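검은 티셔츠

플루사우 호텔은 이나인 역에서 내려 강 쪽으로 걸으면 나온다. 예약은 형이 했다. 형은 저녁 기차로 온다고 했고 나는 점심때 도착했다. 프런트에서 열쇠와 조식 쿠폰을 받았다. 방은 108호였다. 1층이라 엘리베이터를 탈 일이 없었다.

어머니 짐을 빼러 온 길이었다. 어머니는 이나인에서 여섯 해를 혼자 살다가 지난달에 요양원으로 옮겼고, 살던 집은 토요일까지 비워야 했다. 큰 가구는 업자가 이미 가져갔다. 남은 것은 역 앞 보관소에 맡겨 두었다고 했다. 보관함 비밀번호는 1255였다. 어머니가 무엇에든 쓰던 숫자인데, 나는 그게 무슨 뜻인지 한 번도 물어본 적이 없다.

보관함에는 가방이 하나 들어 있었다. 천으로 된 여행 가방이었고 지퍼가 뻑뻑했다. 방으로 들고 와서 바닥에 놓고 열었다. 수건, 겨울 양말, 돋보기 케이스, 파라하니 세탁소라고 적힌 종이봉투가 나왔다. 봉투 안에는 접힌 검은 티셔츠가 들어 있었다. 영수증도 같이 있었는데 글씨가 거의 지워져서 날짜는 읽을 수 없었다.

티셔츠는 내 것이었다. 스무 살 때 테더니스라는 밴드의 공연장 앞에서 샀다. 공연은 표가 없어서 못 들어갔고, 문 밖에서 두 곡쯤 듣다가 티셔츠만 사서 돌아왔다. 앞판에 흰 글자가 크게 박혀 있고 맨 끝이 RE!로 끝난다. 그해 여름 내내 입었고, 군대에 가면서 집에 두고 갔다. 그 뒤로는 잊고 살았다.

나는 티셔츠를 침대에 올려놓았다. 흰 이불 위에 놓으니 실제보다 작아 보였다. 소매를 당겨서 펴 보고, 다시 접으려고 했는데 잘 되지 않았다.
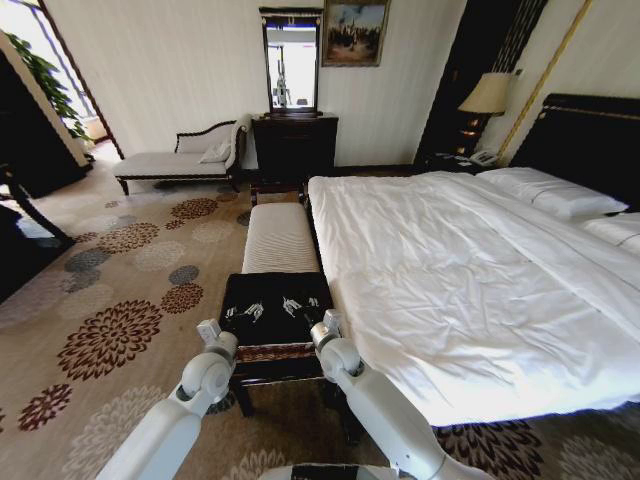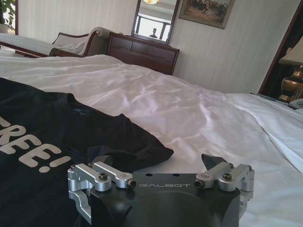
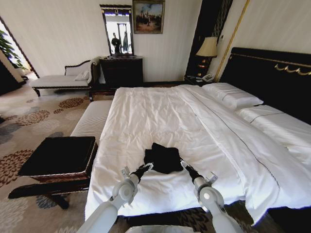
어머니는 티셔츠를 접을 때 뒤집어 놓고 소매부터 넣었다. 그다음 양옆을 가운데로 모으고 밑단을 두 번 올렸다. 나는 그 옆에서 숙제를 하거나 텔레비전을 보았다. 매일 보던 동작인데 막상 손으로 하려니 순서가 헷갈렸다. 한쪽 소매가 자꾸 밖으로 나왔다. 세 번을 다시 펴고 세 번째에 그럭저럭 네모난 모양이 되었다.

형에게서 전화가 왔다. 기차가 늦어진다고 했다.

가방 찾았어?

찾았어.

뭐 들었어?

수건하고 양말. 내 티셔츠도 있어.

무슨 티셔츠?

검은 거. 옛날에 입던 거.

형은 잠깐 말이 없다가 그걸 엄마가 입고 다녔다고 했다. 화분에 물을 줄 때나 베란다 청소를 할 때 입었다는 것이다. 어깨가 커서 소매가 팔꿈치까지 내려왔는데, 편하다면서 다른 옷을 사다 줘도 그것만 찾았다고 했다. 나는 몰랐다고 대답했다. 형은 네가 명절에 올 때는 엄마가 꼭 블라우스를 입었으니까 모를 만도 하다고 했다.

그런 걸 왜 세탁소에 맡겼지.

내가 묻자 형도 모르겠다고 했다. 안내 방송이 들렸고 형은 다시 전화하겠다면서 끊었다.

영수증을 창가로 가져가서 비춰 보았다. 품목 칸에 티셔츠 한 장이라고 적힌 것만 겨우 보였다. 금액은 안 보였다. 세탁소 전화번호는 봉투에 인쇄되어 있었다. 걸어 볼까 하다가 걸었다. 신호가 한참 간 뒤에 나이 든 남자가 받았다. 나는 어머니 이름을 대지 않고, 검은 티셔츠를 맡긴 할머니를 기억하느냐고 물었다. 남자는 글자가 크게 있는 옷이냐고 되물었다. 그렇다고 하니 목둘레가 뜯어져서 그걸 꿰매 준 적이 있다고 했다. 세탁은 덤으로 해 준 거라고 했다.

아들 옷이라고 하시던데요.

네, 제 옷입니다.

돌려줄 거니까 표 안 나게 해 달라고 하셨어요.

나는 고맙다고 말하고 전화를 끊었다. 티셔츠를 집어서 목 안쪽을 손가락으로 더듬어 보았다. 어디를 꿰맸는지 찾을 수 없었다. 그러느라 애써 접은 것이 다 풀어졌다.

여섯 시가 조금 지나서 형이 왔다. 형은 외투를 벗고 손을 씻은 다음 가방을 들여다보았다. 양말은 요양원에 가져가자고 했고 수건은 버리자고 했다. 나는 수건도 가져가자고 했다. 형은 그러자고 했다. 돋보기 케이스는 열어 보니 비어 있었다.

저녁은 역 앞에서 국수를 먹었다. 돌아오는 길에 형이 내일 몇 시에 갈 거냐고 물어서 아침 먹고 바로 가자고 했다. 방에 들어와서 형이 먼저 씻는 동안 나는 티셔츠를 다시 접었다. 소매부터 넣고 양옆을 모으고 밑단을 두 번 올렸다. 봉투에 넣으려다가 그냥 내일 입고 갈 옷 위에 올려 두었다.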